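September, late

I have been told twice now, by people who should know better, that snacks taste better off a plate. It was in the Plomard newsletter first and then in the little booklet that came with the Gurnon order, the one that has advice on everything and a price for nothing. "Serve, don't graze." I don't believe a word of it, but I said I would try it for 14 days and write down what I noticed, so I'm writing it down.

The first thing I noticed is that it makes work. A bag of rice crackers is already a dish. It stands up by itself if you ask it nicely, it keeps the crackers from going soft, and at the end you throw it out. A plate has to come from somewhere and go back there. I bought the crackers at Colley, where they keep that kind of thing at the far end past the noodles, and I picked them by the front of the bag, which I suppose is how they get everyone.

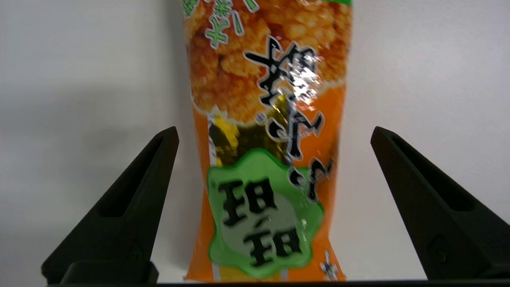

Rice crackers, orange bag. The photo on the front is very sure of itself.

I can't read the big lettering, so for all I know it says "serve on a plate" and I've been outvoted. The crackers on the front look golden and puffed up and enormous. In my experience the ones inside are always a size down from that, and there is a fair amount of dust in the bottom that no photographer was ever sent to look at.

Then the plate. The booklet says dark, because pale food "lifts" off a dark surface. I looked up the set they recommend, from Gebru, and closed the page again when I saw it came to 1459 before shipping. I have a dark round one. It will have to do its lifting at the price I paid.
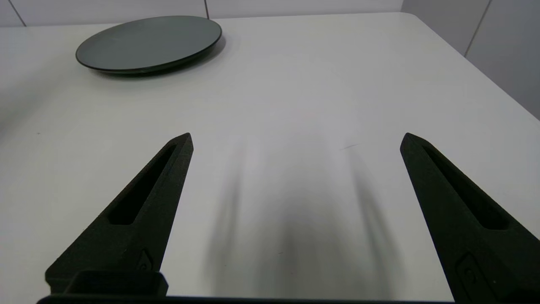 Does a dark plate make crackers look better?
A little, for the first minute, and then you start seeing every crumb on it.

What bothers me more is the portion business. The claim is that you eat less off a plate because you can see what you've taken. Maybe. I can also see that the bag is right beside the plate, and my arm is long enough. The newsletter says 3000 readers tried this and were pleased, but it doesn't say how many tried it and went back to the bag by the end of the week, and I'd like to hear from them.

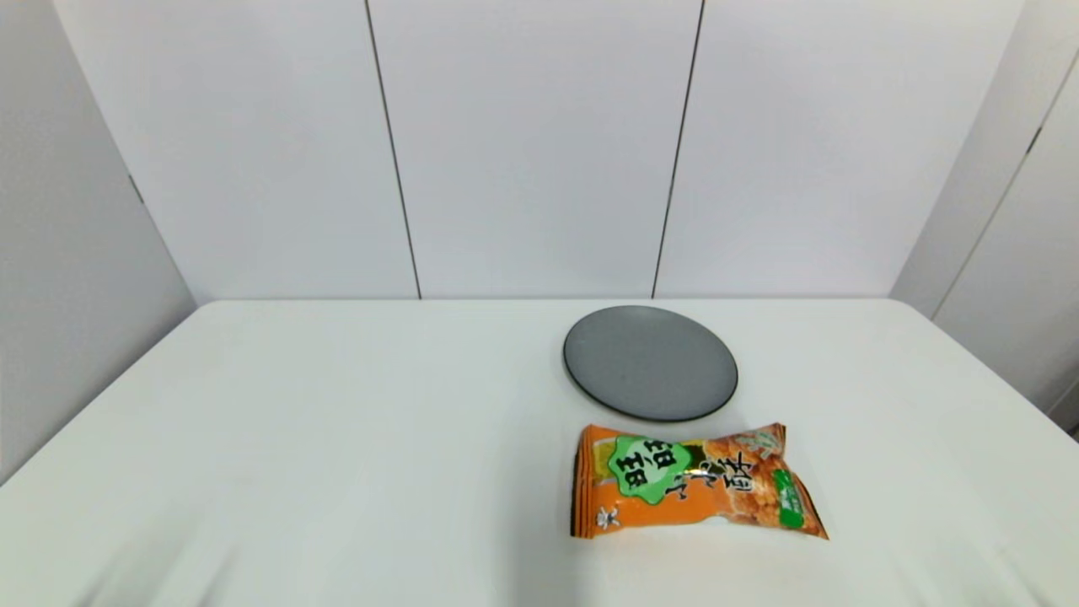 I will give the white table this much, it is a nice plain place to sit and eat something. If there is any improvement I'd put it down to that. I've also noticed I eat slower when I have to reach forward, and I wrote that on the list under "for," where it sits alone. Under "against" I have the washing up, the crumbs, and crackers going soft if the phone rings.

It is past 2 in the afternoon and I haven't had lunch, so I don't trust my judgment on any of this. More tomorrow, if I keep it up.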